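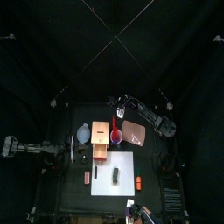 Addale Opens Orders for the Plornance Two-Arm Tabletop Kit

Addale is very happy to say that Plornance, our two-arm tabletop kit for teaching labs and small research groups, can be ordered starting Monday, with the first units going out in December.

Plornance comes with two jointed arms and grippers, a black tabletop, and our Rana control software, which lets a person guide the arms through a task, save the motion, and play it back as often as they like. We have spent a long time trying it on ordinary things of the sort you might find in a kitchen drawer or a child's desk (a marker, an eraser, a cup, a box with a drawer), and we think that is still the best way to get to know a new arm!

"We wanted people to be able to start with something familiar, like opening a drawer or picking up a block, and then work up to whatever it is they really care about," said Iqra Tarar, product lead for Plornance at Addale. "Our early users have been wonderfully patient with us, and a good deal of what they asked for is in the kit now."
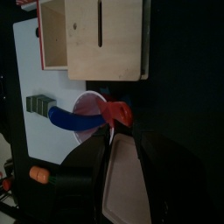

Plornance at work: a gripper close to a curved blue handle with a red end piece.

Each order includes 3 months of phone and email help, and labs may add up to 6 guided lessons, taught online by the same people who build the kit. A spare set of finger pads is packed in every box, and replacement pads can be ordered separately as part 2055. Schools and groups that would like to talk things over first are warmly invited to get in touch through our sales desk.

Recent news from Addale
Rana software now saves longer motions
Plultine finger pads: choosing the right set
Getting a teaching lab ready for two arms

Contact: Addale Press Desk | © Addale. All rights reserved. | Back to top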